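Workshop notebook, Monday, November 7, 2022

Cold start this morning, and the heater by the bench took its time as usual, so I spent the first part of the day with a cup of tea in one hand and the offcuts box in the other, sorting grey from grey. I had no idea we owned so many greys! Trevor Cropper had left me a note on the lid of the box saying the felt from Nowicki was "the good one" and the other was "the other one", which was kind of him but not quite as helpful as he thought, as both labels had come off by the time I got there.

The job is still the lining panels for the Florkeck cabinet. To recap for Miłosz, who has been away: we want a soft grey covering inside, something you can put a cup or a small tool against without a clatter, and we want the nap to run the same way on every face. That last bit is where all the bother has been. On the first try I cut the pieces to save material, turning them whichever way fitted, and when they were up the panels looked like two different colours. Same roll, same day, same scissors. It is only the light catching the fibres, but once you have seen it you can't stop seeing it.

So today I chalked an arrow on the back of every piece before cutting. I got 11 pieces out of the length, and two of those are a bit mean along one side and will have to go somewhere low down. Trimmed to 7 mm over all round and left them to lie flat under the big atlas while I had my lunch (cheese and pickle, and the last of Trevor's plum cake, sorry Trevor).

After lunch I tried the Wanumora paste on a scrap. It spreads nicely and smells of almost nothing, but I think I put it on too thick, and a little came through at one corner. Next scrap I scraped it right back with the old card and liked it much better. I've written "THIN!" on the tub in marker so that future me takes the hint. The Flasari brush is shedding again and I have picked 13 bristles off one small square, so could whoever is next at the shops please get another make.

I also had a go with the stiff comb, to see whether you can change the lie of the fibres once a piece is stuck. You can, a little, but it leaves streaks, and I'm in two minds about them. Part of me likes the brushed look. The other part thinks Mrs whoever-opens-the-door will want to smooth it with her hand every time.

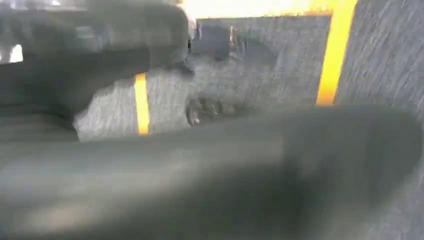
Entry and photo: Miłosz's bench, written up by T.C.'s long-suffering neighbour at the next one along

Grey next to grey, with the streaks slanting down on the right-hand surface and a slightly darker, cooler grey on the panel set back beside it. I'd like opinions on whether that difference bothers anyone. I keep changing my mind.

For tomorrow: cut the two mean pieces again if there is enough left on roll 209, find the small roller, and ask Trevor which one he meant by "the good one". The cabinet isn't wanted until December, so there is time to do one face over if we must. Tub lid is on, comb is back on its nail, heater is off at the wall.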